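**Reissue program: progress report, November**

Prepared by Houda Bennani for Kwabena Amissah

Transfer work on the Russka back catalog is on schedule. Both sides of the debut LP have been captured from the quarter-inch masters at Zimer. The first reel needed baking before it would play. The second had two dropouts in the closing track, and Ismail El Fassi patched these from the safety copy. The patches are listed in the session notes.

The new mix of the Stuson EP is finished for four songs. Amr Ragab kept the original drum balance and brought the bass up in the low mids, where the first pressing was thin. The band has approved the mix in writing. Vocal levels on the live bonus material are still under review.

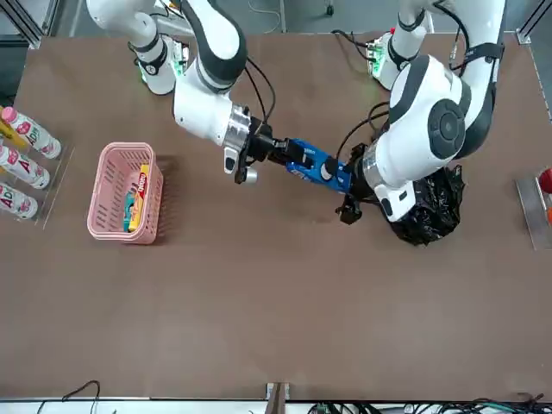
*Two robot arms over a brown work table, grippers near the middle.*

Mastering for vinyl is assigned to Mostafa Abdel Rahman. Side A currently runs long for a loud cut at 45 rpm, so we request approval to change the format to 33. This does not affect the sleeve, the labels or the price. Lacquers can be ordered once the decision is in.

Liner notes are in second draft. Two photo permissions are outstanding, both for the inner sleeve. If they are not received, the lyrics will be set across the full spread.

Spending to date stands at 40 percent of the grant. The largest open item is the pressing deposit, payable on approval of the test pressings. No change to the total budget is requested.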